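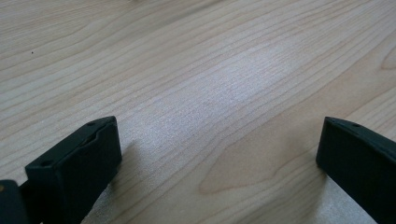

How does an electric car stop?

Last summer my neighbour Lena Rutkowska gave me a lift to the swimming pool in her electric car. I was in the front seat with a towel on my knees, and when we came up to the big roundabout at Skokovbridge I saw her take her foot off the pedal and the car slowed right down. She hadn't touched the brake! I asked her if something was broken. She laughed at me for quite a long time and then said, "No, it's charging itself up."

Well, I had to know more after that. I went home and read everything I could, and I pestered a man called Eustaquio Sandoval who mends electric cars at a garage called Terkley, and this page is what I found out. It's about brakes. I know brakes sound like the dull bit of a car (everybody wants to talk about going fast), but stick with me.

First, how ordinary brakes work

Have you got a bicycle? Give the front wheel a lift off the ground, spin it, and then squeeze the brake. Two little rubber blocks pinch the rim and the wheel stops. The blocks rub against the wheel, and that rubbing is called friction.

Rub your hands together really fast for a bit. Go on, I'll wait. They've got warm, haven't they? That warmth is energy. Your hands were moving, and some of the movement has turned into heat.

Car brakes do the same thing, only a lot harder. Behind most car wheels there's a round metal plate called a disc, and it spins along with the wheel. When the driver pushes the brake pedal, two tough pads squeeze that disc from both sides. The car slows down and the disc gets hot. After a big stop from high speed it can get VERY hot, which is why you must never touch a brake disc on a car that has just been driven.

Where does all that heat go? Into the air. It just drifts off and it's gone, and you can't get it back to use again.

I think that's a bit sad, if you're the person paying for the petrol! You use up fuel to get a big heavy car moving, then you come to a red light and throw all that movement away as warm air. Then the light goes green and you have to start all over again.

A motor that runs backwards

Electric cars have a trick for this, and to understand the trick you need to know something about motors.

An electric motor is a machine that turns electricity into spinning. There's one in a hairdryer, one in a washing machine and one in a toy car. Inside there are magnets and coils of copper wire. Put electricity through the coils and they turn into magnets too, and the magnets push and pull each other round and round.

Now for the part that made me sit up in my chair. You can use the same machine the other way about. If you take a motor and spin it yourself, electricity comes out! When it's working like that we call it a generator. A wind turbine has a generator in it, and the wind does the spinning. Some bikes have a small one called a dynamo that runs the lights, and then it's your legs doing the spinning.

If you've ever ridden a bike with an old-fashioned dynamo that presses on the tyre, you'll have noticed that it's harder to pedal when the lights are on. I had one when I was nine and I used to switch it off going up the hill past my gran's, which was naughty of me in the dark. The dynamo was taking some of my pedalling to make electricity, so there was less left over to push me along. In other words, it was slowing me down.

Can you see where this is heading?

Putting it together

When Lena wants to go, electricity flows from the battery to the motor, the motor turns the wheels, and off we go to the pool. When she lifts her foot, the car is still rolling. Now the wheels are turning the motor. The motor becomes a generator, it makes electricity, and the electricity goes back into the battery. Making that electricity is hard work for the wheels, just like it was hard work for my legs, so the car slows down.

The proper name for this is regenerative braking. "Regenerate" means to make again. Eustaquio calls it "regen" (you say it ree-jen) and so do most people who drive these cars, so you can say it too and sound very grown-up.

You don't get all of the energy back, I'm afraid. Some is always lost along the way, in the tyres and the wires and in pushing the air aside. So no, you couldn't drive an electric car for ever by speeding up and slowing down again and again. I did ask. Eustaquio said he gets asked that by grown-ups too.

Let's try it with marbles

Sometimes numbers help, so here's a pretend journey. Imagine that energy is marbles, and your car has a jar with 1000 marbles in it.

You use 400 marbles to get up to speed. That leaves 600 in the jar. Then you see a red light.

In a car with only rubbing brakes, when you stop, you get no marbles back. The jar still has 600.

In a car with regen, you slow down gently and 294 marbles come rolling back into the jar. Now you have 894. The other marbles have gone off as heat and wind and noise.

I made those numbers up so that we could do the sums. A real car might get back more or less than that, and it depends on the hills, the weather, how heavy the car is and how the driver drives. Try it yourself with a jar of dried beans if you haven't got any marbles. My nephew did it with raisins but he ate them.

Hills are the best bit

Going up a hill takes lots of energy. Coming down again, gravity pulls the car along, and an electric car can catch some of that energy on the way. Lena once drove down the long road from Prakotwood and by the bottom the screen said she could go further than it had said at the top! She was so pleased that she told everyone in the post office.

So does an electric car need ordinary brakes?

Yes! It has pads and discs as well, the same as other cars, and there are good reasons for that.

Sometimes you have to stop in a great hurry, say if a dog runs out. Regen can't always slow a car hard enough by itself, so the ordinary brakes join in.

Sometimes the battery is completely full. It's like a full bath, there's nowhere for any more to go. The car turns the regen down and lets the ordinary brakes do more of the job.

Very cold batteries don't like being charged quickly either. Lena says that on a frosty morning in February her car rolls along more freely than usual for the first few miles, and she has to remember to use the pedal.

And of course the car needs something to hold it still when it's parked on a slope.

One funny thing is that because the pads on electric cars don't get used as much, they often last a long time. Eustaquio told me the worry is sometimes the opposite one, that the discs sit about doing so little that they go rusty. He showed me one that was as orange as a satsuma.

What about the brake lights?

This was my cleverest question, if I may say so. If Lena isn't pressing the brake pedal, how does the car behind know she's slowing down?

The answer is that the car works it out. If the regen is slowing it down strongly enough, the red lights at the back come on by themselves. Next time it's dark and you're being driven along behind an electric car, have a look.

It's not only cars

Lots of electric trains do this too. A train that's slowing down for a station can send electricity back along the rails or the wires, and another train nearby that's just setting off can use it. I love that. One train's stopping helps another train's going!

Some lifts do it as well, and so do some trams and a few electric bikes. Racing cars have used it to get an extra burst of speed.

Words to remember

Friction: the rubbing between two things, which slows them down and makes heat.

Motor: a machine that turns electricity into movement.

Generator: a machine that turns movement into electricity.

Regenerative braking: slowing down by using the motor as a generator, so some energy goes back to the battery.

Disc: the round metal plate that ordinary brakes squeeze.

Something to try

If you know somebody with an electric car or a hybrid (that's a car with an engine and an electric motor), ask if you can sit in it with them and look at the screen behind the wheel. Many of them have a dial or a bar that moves one way when energy is going out and the other way when it's coming in. When you're out on a drive, you can watch from your seat and shout "regen!" whenever it swings over. Do check that the driver doesn't mind the shouting. Lena lasted as far as the second set of traffic lights.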